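Juvstead Fit-Out Register: README

Version 6, released 9 Feb 2025

Contents

The register holds closed-out records for 94 commercial interior fit-outs and renovations of existing tenant space. Each record covers one project, from permit issue to the end of the defects period. Residential work, base-building work and new shell construction are out of scope. So are projects where the tenant acted as its own contractor.

Records were supplied by three contractors — Dudell, Makori and Clostell — from their own job-cost systems and closeout binders. Juvstead normalized the fields and maintains the release.

Files

projects.csv: one row per project. Key field is project_id.
trades.csv: one row per trade package per project. Joins on project_id.
changes.csv: one row per approved change order. Joins on project_id and trade_code.
deficiencies.csv: one row per item on the deficiency list at substantial completion.
codes.txt: trade codes and their plain-language labels.

All files are UTF-8, comma-delimited, with a header row. Empty means not recorded. Zero means zero.

Main fields

occupancy_class: restaurant, office, retail, clinic or other. Assigned from the permit, not from the tenant's trade name.
area_m2: net area of work in square metres. Mezzanine area is included where a mezzanine was added, and flagged in mezz_added.
contract_value: original contract in Canadian dollars, before tax.
final_value: contract value plus approved changes.
millwork_scope: none, stock, custom or mixed. Custom means shop drawings were issued for the job.
occupied_reno: true if the tenant kept trading in any part of the premises during the work.
handover_clean: party responsible for the final clean (contractor, tenant or landlord).

Deficiency items carry a trade_code, a room label and a colour code for severity: red holds occupancy, amber holds final payment, green is cosmetic. Paint touch-ups and residue on glazing are nearly always green.
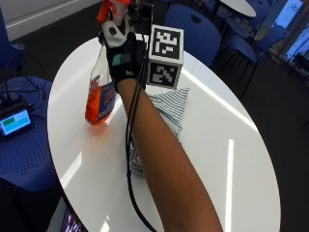

Does final_value include work the landlord paid for directly?
Landlord-paid work is excluded unless it ran through the tenant's contract as a change order, in which case it appears in changes.csv with payer set to landlord.

Processing

Contractor cost codes were mapped to 36 trade codes. Where one source code covered two trades, the amount was left whole and assigned to the larger trade, with split_flag set to 1. Dudell records use this flag far more often than the others, as its older system combined drywall and acoustic ceilings. Do not compare those two trades across contractors without filtering on the flag.

Street addresses were replaced by the first three characters of the postal code. Tenant and subcontractor names were removed.

Known issues

Some 6 per cent of rows in changes.csv have no approval date. They are retained, and sort last.

Clostell did not record deficiencies by room before it changed its closeout form in August 2021. Earlier rows have room set to empty.

Makori reports mechanical and plumbing as a single package on restaurant jobs. Kitchen exhaust is sometimes inside that package and sometimes a separate line — check the description field.

Duration is counted in calendar days. Holiday shutdowns are not subtracted.

Changes since version 5

Added payer to changes.csv. Corrected area_m2 on 2 projects where square feet had been entered. Renamed finish_level to finish_spec. Scripts that read the old name will fail.

Use

Licensed for internal benchmarking and teaching. Redistribution of the raw files requires written consent from Juvstead. Cite as: Juvstead Fit-Out Register, version 6.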